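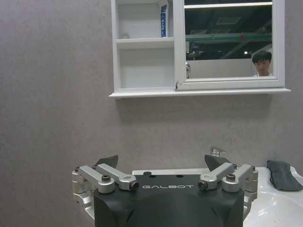
Le bas de l'armoire de toilette, étagère ouverte à gauche et miroir coulissant à droite.

Plelness – rangement de la salle de bains
Fiche du jeu de données, version de janvier

Bonjour et bienvenue ! Vous trouverez dans ce dossier tout ce que nous avons réuni sur une tâche bien modeste, que chacun fait chez soi sans y penser : remettre de l'ordre autour d'un lavabo. Bezawit Kassa a tenu le carnet des séances, Robel Woldemariam a relu les annotations, et nous avons essayé à deux de rédiger cette fiche comme nous aurions aimé en recevoir une.

Contenu
849 séquences au total, dont 764 annotées et relues. Les autres sont fournies telles quelles, dans le dossier enier, pour qui voudrait s'y essayer.
193 séquences concernent uniquement l'armoire murale et ses compartiments.

Le mobilier
Tout se joue dans un petit coin de salle de bains aux murs gris : un meuble blanc à deux portes, une vasque ovale et, au-dessus, l'armoire blanche. Le cadre du miroir est abîmé dans l'angle inférieur gauche. Nous ne l'avons pas remplacé, et ce petit défaut nous sert de repère quand il faut comparer deux vues.

Les objets
La liste complète se trouve dans objets.txt. Elle comprend le dentifrice, les flacons et le reste des petites affaires de toilette, chacun avec un nom court que nous vous prions de conserver – nous avons perdu assez de temps avec trois orthographes du mot « flacon ». 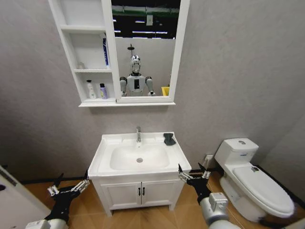

Pour les flacons, l'étiquette indique le compartiment d'arrivée, compté de haut en bas. Un objet posé de travers mais stable est noté « rangé ». S'il touche le miroir, ajoutez la mention « contact » dans la dernière colonne. Le plan de la vasque a son propre code, PV, et le sol le code S.

Organisation des fichiers
aguirre/ : séquences annotées, par lots de 20
enier/ : séquences sans annotation
objets.txt : noms et codes
plita.csv : tableau général, une ligne par séquence

Si vous relevez une erreur, écrivez à Bezawit en indiquant le numéro du lot et celui de la ligne. Les corrections sont reportées dans plita.csv à la version suivante.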